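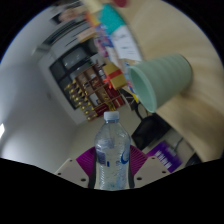
According to our supervisor, a demonstration is only useful if the person who gives it can repeat it on a bad day, and this remark became the starting point of our second project period.

In April our group in the Allau course collected demonstrations with a hand-held gripper. The task was to pick up a water bottle, move it near a cup and put it down again. We did not use remote control for this part. In the first period we had tried it with the Vurkine joystick set, and each demonstration took us very long, so the movements became slow and full of small stops. With the tool in the hand the movement is more natural - but the person also makes mistakes faster.

In total we recorded 2851 demonstrations. From these we removed 549. The most frequent cause was that the gripper was turned too quickly and the position tracking was lost. Some others were removed because the bottle was gripped too low. The rest was divided between the two of us for checking, and we used the labeling form of the Ocampo group with small changes.

A clear bottle was more difficult than we expected. Its edges are weak against a bright background, and we had to learn to approach it from the same height every time. We wrote this rule on paper and put it next to the table.

After training, the policy completed the task in 71 percent of the trials on the Escombe arm. Most failures happened at the moment of release. We plan to record more releases, with different speeds of the hand, before the next report.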